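Rhonda Gosselin
November

Okay friends, a long one tonight, because so many of you asked what we did with the lower field after the corn came off, and I promised I'd write it up once I had my boots off and some tea in me.

We put it in cereal rye. Plain old winter rye, 87 pounds to the acre, drilled an inch deep behind the corn. I know crimson clover is prettier (believe me, I know, I have the calendar), but we were far too late for it by the time the combine got out of there.

The seed came from Thibodeau, same as last year, 1,000 pounds on one pallet, and my brother-in-law and I moved every bag by hand with the skid steer in the shop. My back would like a word with both of us!

It came up in six days. I walked out Sunday morning before church and there it was, that reddish purple color rye has when it first pokes through, and I stood there grinning like I'd never seen a plant before. 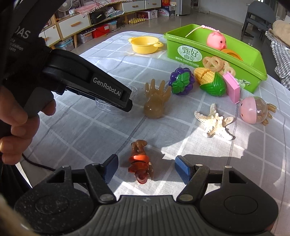 Can you still seed rye this late if you haven't started yet?

In most of the places you all write to me from, you can, as long as the ground isn't frozen. Bump your rate up a bit and don't expect much to look at before spring. It'll sprout in soil that's barely above freezing, bless it.

Now, killing it. We'll terminate ours at 16 inches or so ahead of soybeans, and I'd go a good deal earlier ahead of corn. Rye ties up nitrogen while it breaks down and young corn will sulk about it. We learned that on the Brolis piece, which was yellow clear into June.

And if you have cows, let them at it in early spring! Ours got three weeks off the hill last year and I fed a whole lot less hay. Just keep them off when it's muddy, or you'll be looking at those hoof holes all summer.

Hairy vetch next time, for the two of you who keep asking. I haven't forgotten you.

Recent posts
Mixing oats and radish after wheat
What I paid for fence this year
Cleaning out the old Jatari drill
Frost seeding red clover, part two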